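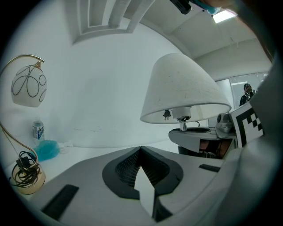
Meriem Berrada wrote that the Grotiseck 20 was the first tow bar her ramp crew could hook up to a regional jet in the rain without a second person holding the head, and that she has since ordered two more.

Grotiseck 20 Aircraft Tow Bar
Manufacturer: Flustema Ground Support
Category: Towing and pushback
Availability: In stock, ships from our Cavalcanti warehouse

The Grotiseck 20 is a steel tow bar for regional jets and large turboprops. It is 14 feet long from the lunette eye to the tow head and comes fully assembled. The wheels lower with a hand pump, so the bar can be moved across the ramp by one person and lifted clear once it is connected to the tug.

The head is held on with two pins and can be changed for another aircraft type without special tools. Heads are sold separately. Check the nose gear fitting in your aircraft maintenance manual before you order – heads cannot be returned once they have been mounted.

Shear pins protect the nose gear from too much push, pull or turning force. One set is installed and one spare set is stored in the tube behind the axle. Replace both pins if either one has sheared. Do not use ordinary bolts in their place.

Specifications
Length: 14 ft
Wheels: two, solid rubber
Axle: hydraulic, hand pump
Finish: yellow powder coat
Lunette eye: 3 in
Inspection: every 200 tows or once a year

In the box
Tow bar with axle and wheels
Spare shear pin set
Grease fitting cap
Inspection log

Options
Prulleo cushioned eye, for smoother starts with heavier tugs
Reflective sleeve kit
Parking stand

The pump handle was made longer in January. Bars built before then can take the new handle, part 70, with no other changes.

For quotes on three or more bars, or for help matching a head, contact Jeferson Marinho in parts sales. Please include the aircraft type and the tug model.

Page updated Jul 18, 2019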